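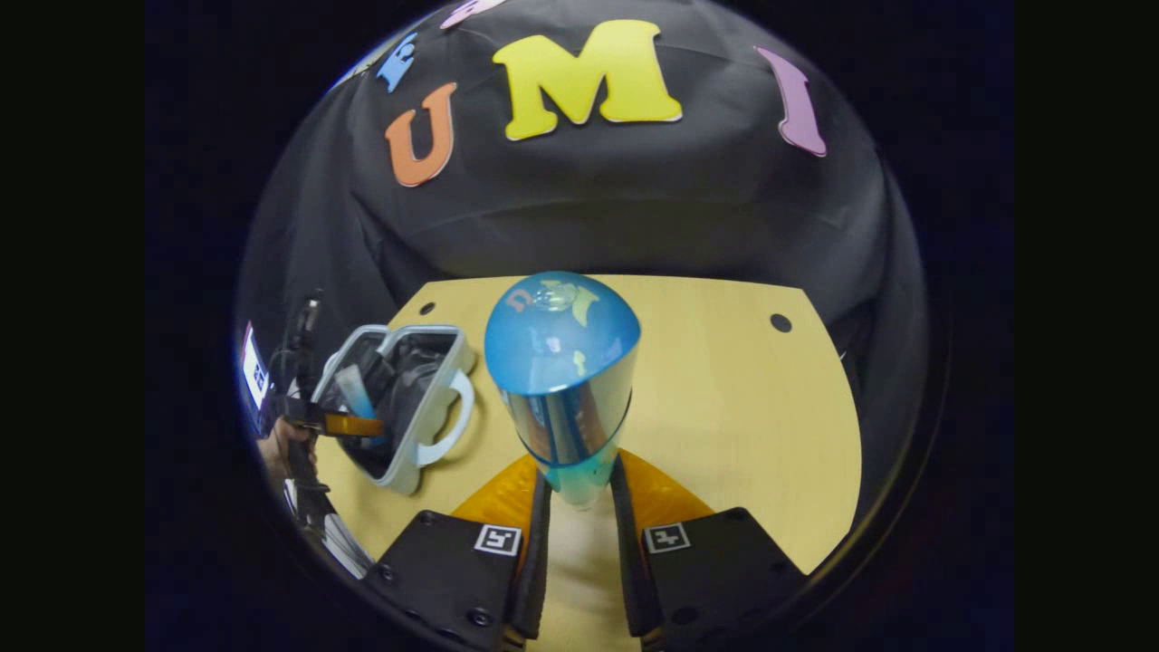
How to hang foam letters on a black fabric backdrop

Level: easy
Time: 20 minutes, plus resting time for the cloth

Foam letters are light, cheap and easy to move, and a dark cloth behind them keeps the colors readable from across a room. The method below uses pins only. No glue is applied to the cloth or the letters, so the same set can be taken down and used for a different word.

What you need

Black fabric, at least 32 inches wider than the finished word
Foam letters in mixed colors
Straight pins with small flat heads
A rail, tension rod or taut cord
A cloth tape measure
Tailor's chalk
A small table to stand in front

1. Hang the cloth first

Fix the fabric to the rail before any letter goes on. Letters pinned to cloth lying flat on the floor will shift and tilt once it is lifted. Leave the fabric slightly slack so that it falls in soft folds. Pulling it tight makes every pin hole visible.

Let it hang overnight if it came out of a packet. Fold creases drop out of most cotton and polyester by morning. Those that remain can be steamed from the back.

2. Mark the line

Measure down from the rail, not up from the floor. Chalk a short tick where the foot of each letter will sit. For a small table display, 7 inches between the tabletop and the lowest letter leaves room for bottles and other upright items.

3. Place the middle letter

Find the center of the word and pin that letter first. Work outward from it, alternating left and right. Wide letters such as M take up more of the line than I or E, so space by eye between the edges – equal center-to-center distances will look uneven.

4. Pin each letter

Use two pins per letter, angled downward through the foam and into the cloth. Enter near the edge of the foam, where a printed outline (if there is one) will hide the head. A single pin lets the letter swing. If a slight tilt is wanted, set it with the second pin.

Avoid placing a letter across a deep fold. Either move the fold sideways at the rail or shift the letter.

5. Set the table

Push the table up to the cloth without trapping the hem. A pale wood top works well against black. Keep tall items to the gaps between letters where possible, and check the result from standing and seated height.

Taking it down

Remove the pins before unhooking the cloth. Store letters flat – foam that is kept bent will hold the curve. Brush off the chalk with a dry clothes brush.

Adwoa Dankwa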